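Tabletop belt conveyor

A tabletop belt conveyor, also called a bench conveyor or mini conveyor, is a short, low conveyor small enough to stand on an ordinary work table. It carries light goods from one end to the other on a loop of flexible belting, and in most respects it is the same machine that moves parcels through a warehouse or groceries toward a cashier, only brought down to a size that one person can pick up and tuck under an arm. Tabletop conveyors are found in small packing rooms, school workshops, laboratories, seed-sorting sheds, bakeries and a good many garages, where they are often built from parts by people who simply enjoy building such things.

Construction

The body of a tabletop conveyor is usually a pair of side rails with a flat bed between them. Aluminum is a favorite for the rails, as it is light, does not rust in a damp room and can be bought in lengths with slots already running along it, so that guides and brackets can be bolted on wherever they happen to be wanted. The belt slides over the bed and turns around a roller at each end. One of these, the drive roller, is turned by a motor. The other, called the tail or idler roller, turns freely and can generally be moved a little way in or out to make the belt tighter or slacker.

Older bench models had the motor slung underneath, which meant that the whole conveyor had to stand on tall legs. Later designs put the motor at the side or inside the roller itself, and the conveyor could then sit almost flat on the table. Low conveyors are pleasant to work at from a chair – a point that anyone who has spent an afternoon reaching up to a high one will gladly confirm.

The belt

Belts for small conveyors are commonly made of PVC or polyurethane over a woven fabric. Green, white and black are the colors most often met with. White is traditional around food, while dark green became something of a standard for general work and is pleasantly restful to look at for long stretches. A smooth, glossy surface wipes clean easily but lets light objects slip when the belt starts suddenly. A matte or lightly textured surface grips better and takes a little more scrubbing.

Nearly every belt begins as a flat strip and has to be joined into a loop. The join, or splice, may be made with metal lacing, with glue or with interlocking fingers that are melted together under heat. Finger splices are the smoothest, though even a good one can usually be found by running a thumb slowly along the belt. The splice is also the first place to look when a conveyor begins to make a soft, regular tick, and many owners mark the edge of the belt beside it with a dab of paint so that it is easy to find again.

Tracking and tension

Keeping the belt in the middle of its rollers is known as tracking, and it is the part of conveyor ownership that asks for the most patience. A belt that wanders to one side will rub against the rail and fray. The usual cure is to loosen or tighten one side of the tail roller by a small amount, a quarter turn of the screw at most, and then let the belt go around several times before touching anything else. Beginners tend to turn the screw too far, see the belt run off in the other direction, and spend a happy half hour chasing it back and forth.

Tension should be just enough that the drive roller does not slip under the load. A belt pulled too tight wears out its bearings and tires the motor, and it may stretch for good.

Setting up the table

A small conveyor needs a level surface, a clear space at each end and somewhere sensible for its cable to go. Many users cover the table with brown kraft paper, which catches dust and scuffs, can be written on, and is cheap to replace. Painter's tape is often laid over the paper in a grid, giving a simple way to put the conveyor, trays and other equipment back in the same place after cleaning. 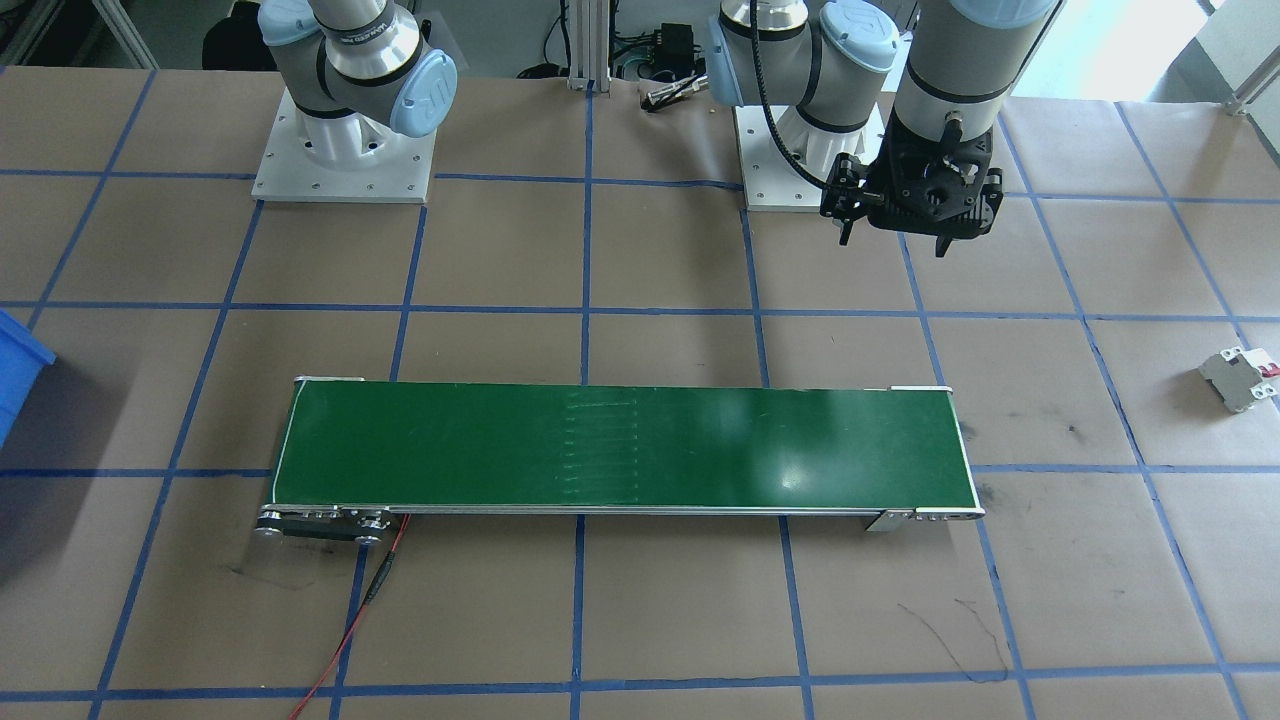 The spacing of such a grid is a matter of taste, and the squares need not be perfect to be useful. In the packing room of the Boateng seed exchange, Ama Agbenyega used squares the width of her sorting trays, so that a tray could be set down anywhere without measuring. Her notes on the arrangement were later taken up by Dela Ofori in a workshop booklet called Menance, which is still passed around among hobby builders and remains a friendly introduction to the subject.

Care

Crumbs, grit and paper dust work their way under the belt in time and should be brushed out from both ends with the motor unplugged. Mild soap on a barely damp cloth is enough for most belts. Strong solvents can harden PVC and leave it prone to cracking, particularly where it bends around the rollers. Bearings sealed at the factory need no oil, and oil that finds its way onto the underside of the belt will cause just the sort of slipping it was meant to prevent.

A conveyor going into storage for a season is best left with its belt slackened and a cloth laid over the top. When it comes out again, it should be run empty for a few minutes, tightened gently and checked for tracking before anything is placed on it.

See also

Belt splice
Idler roller
Kraft paper
Packing table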